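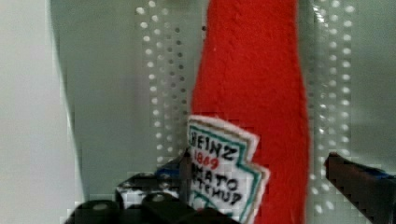 Craft fair tables, indoor or outdoor?

leidy_m
Posted 2 Apr 2024
Hi everyone! I've been sewing felt food for my nieces for years, and my sister finally talked me into taking a table at the Uvdale spring fair (I said yes before I looked at the price, naturally). Indoor tables in the hall are $329 for both days, which made me sit down for a minute. Outdoor ones are a good deal less but you bring your own canopy. Has anyone done either? I'd love to hear how it went.

castellanos_j
Welcome, Leidy! Indoors, every time. I did the lawn at Mirkby two springs in a row and spent both of them holding down a tent leg with my foot while trying to make change. Felt and drizzle don't mix, and you'll be fretting over the sky when you should be chatting with people.

Consuelo A
I have to disagree with Jalen, much as I love him. The lawn is where the families are! Kids come straight off the playground, and play food is exactly what they'll grab. Buy decent weights, put the stock in lidded bins and you'll be fine. I've had 7 good years outside and one soggy one.

castellanos_j
That soggy one was the year I was next to you, Consuelo, and I remember the language.

Consuelo A
Well, yes. I still sold out of aprons, though!

nhuaranga
Could you share an indoor table with somebody? My wife and I split one at Plallcombe with a lady who knits, and it was good company besides. Ask the organizers first, as some of them are fussy about it.

leidy_m
Oh, I hadn't thought of sharing! I'll write to them tonight. Consuelo, which weights did you buy, just in case?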